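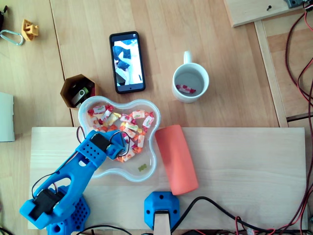
# 糖果为什么要穿一层糖纸

Trosmont 少儿科学角 · 适合小学中年级阅读

透明的碗里放着一堆包好的糖，糖纸有白色、红色、橙色和黄色。碗底还有一小块绿色的软糖，离别的糖远一点。

吃糖的时候，我们总要先剥掉糖纸。剥下来的糖纸很轻，一阵风就能吹跑。可是做糖的工厂要专门用机器给每一颗糖包上它，一颗也不落下。这篇文章就来讲讲糖纸有什么用，糖是怎么做出来的，还有糖放进水里会怎么样。

## 糖最怕潮

糖很喜欢水。空气看上去干干的，其实里面有许多看不见的水汽。把一颗没有包装的硬糖放在桌上，水汽会慢慢跑到糖的表面，把最外面的一层糖化开一点点。这时候用手摸一摸，会觉得黏黏的。

这种现象叫“吸潮”。下雨天空气里的水汽多，糖就黏得快；天气干燥，糖就黏得慢。

如果很多颗没有包装的硬糖放在一起，又都吸了潮，它们就会粘成一大块，想拿一颗，常常带起来好几颗。糖纸把糖一颗一颗隔开，也把大部分水汽挡在外面，糖就能保持干爽。

糖纸还能挡住灰尘和手上的细菌。大家从同一个碗里拿糖，手碰到的是糖纸，里面的糖还是干净的。

## 两头为什么要拧一下

很多糖纸的两头是拧起来的，像两只小耳朵。这种包法叫“扭结包装”。做法很简单：把一张长方形的纸裹在糖外面，抓住两头，朝相反的方向转一转。

你可以自己试一试：

1. 找一小块橡皮，当作糖。
2. 剪一张长方形的纸，长度要比橡皮长出不少。
3. 把橡皮放在纸的中间，卷起来。
4. 捏住两头，一只手往前拧，一只手往后拧。
5. 松开手，看看纸会不会自己转回去。

用不同的纸来做，结果会不一样。普通的塑料袋剪成的片，拧好以后很容易弹回来。蜡纸拧好以后能保持原来的样子。工厂挑选糖纸的时候，就要找拧完不会弹开的材料。有的糖纸是纸做的，外面有一层蜡；有的糖纸是特制的塑料薄膜。

剥糖纸的时候，拉住两头往外一扯，糖会在纸里打个滚，糖纸就松开了。小小的手也拉得动，用不着剪刀。

## 硬糖是怎么做出来的

做硬糖要用白糖、糖浆和水。工人把它们放进大锅里一起加热，白糖先化在水里，变成糖水。

在平地上，水烧到 100 摄氏度就会沸腾。糖水继续煮，水变成水蒸气跑掉，锅里剩下的糖越来越浓，温度也会升得比 100 摄氏度还要高。水跑掉得越多，糖浆冷下来以后就越硬。

煮好的糖浆又浓又烫，沾到皮肤上很难甩掉，会造成严重的烫伤。所以熬糖是大人做的事，小朋友不要自己在厨房里试。

接下来，糖浆里会加进颜色和味道，例如橙子味或者草莓味。趁它还软，机器把它压成一颗一颗的形状。等它凉透，就变硬了。最后一步才是包糖纸。

软糖的做法不太一样。软糖里除了糖，还要加入能让它变得有弹性的东西，常见的有明胶和果胶。明胶来自动物的皮和骨头，果胶来自水果，苹果和橘子皮里都有。它们像一张很细很细的网，把水和糖兜在里面。软糖里留下的水比硬糖多，咬起来就有弹性。 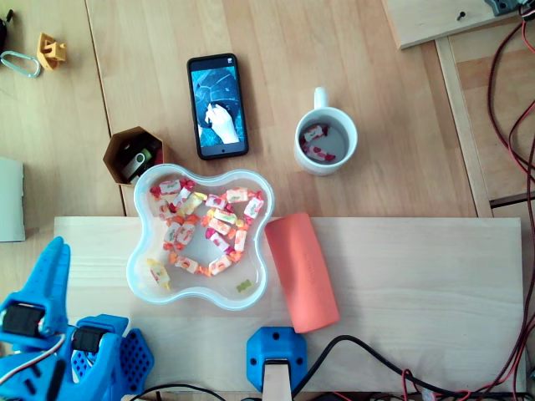

软糖放久了也会变。如果没有包好，放在干燥的地方，里面的水会一点一点跑出来，软糖就越来越硬，咬起来很费劲。硬糖怕吸进水，软糖还怕丢掉水，它们都需要好好保存。

## 糖放进水里会怎么样

把一颗剥掉糖纸的硬糖放进一杯水里，它会沉到杯底，因为硬糖比同样大小的水重。过一会儿，糖的边角会变圆，糖也会越来越小，最后就看不见了。

糖去哪里了呢？它分成了非常非常小的微粒，散到水里去了。这叫“溶解”。糖的颜色也会跟着散开，水就有了颜色。

带着糖纸的糖又是另一回事。糖纸和糖之间常常夹着一些空气。空气很轻，能像游泳圈一样帮着糖往上浮。夹的空气多，糖就可能浮在水面上；空气跑掉了，水钻进去，糖就可能沉下去。同一种糖，包得松一点和紧一点，结果也会不同。

### 做一个小实验

需要的东西：

- 2 个一样的杯子
- 凉水和温水（温水请大人倒）
- 同一种硬糖，每杯一颗
- 一块钟表

做法：

1. 一个杯子倒凉水，另一个倒温水，水要一样高。
2. 剥掉糖纸，同时把糖放进去。
3. 不要搅拌，每过一小会儿看一次，把看到的样子画下来。
4. 等糖都不见了，看看哪一杯用的时间短。

温水里的糖通常先化完。水越热，水里的小微粒跑得越快，撞到糖的次数也越多，糖就散开得快。如果用勺子搅一搅，糖也会化得快一些，所以比较两杯水的时候，要么都搅，要么都不搅。

做完以后，杯子里的水不要喝，倒掉就可以了。把杯子洗干净，桌子也要擦一擦。糖水干了以后会留下黏黏的印子，还会把蚂蚁引来。

## 糖应该放在哪里

包好的糖也不能随便放。糖纸拧得再紧，两头还是有小缝，水汽能慢慢钻进去。

- 想放得久一些，就放进带盖子的罐子里，把盖子盖紧。
- 放在阴凉的地方，不要放在窗台上晒太阳。
- 不要放在炉子和暖气旁边，糖受热会变软，粘在糖纸上。
- 敞口的碗适合放马上要吃的糖。透明的碗能从外面看见里面还有没有糖，也看得见糖的颜色。

如果糖已经和糖纸粘在一起，说明它受过潮或者受过热。先看看包装袋上的日期，再问问大人还能不能吃。

## 吃糖的时候要注意

嘴里的细菌也爱吃糖。它们吃了糖以后会产生酸，酸会伤害牙齿。硬糖要含很久，牙齿就有很长时间泡在糖里；软糖容易粘在牙缝里。吃完糖喝几口清水，睡觉以前认真刷牙，刷完牙就不再吃糖了。

吃硬糖的时候要坐好，不要跑，不要躺着，也不要一边大笑一边吃。整颗的硬糖不能给很小的弟弟妹妹吃，他们可能会被噎住。

剥下来的糖纸请扔进垃圾桶。有些小朋友喜欢收集糖纸，可以先用湿布把上面的糖擦掉，晾干，再夹进一本厚书里压平。过几天拿出来，皱纹就少多了，可以贴在本子上，旁边写上糖的味道。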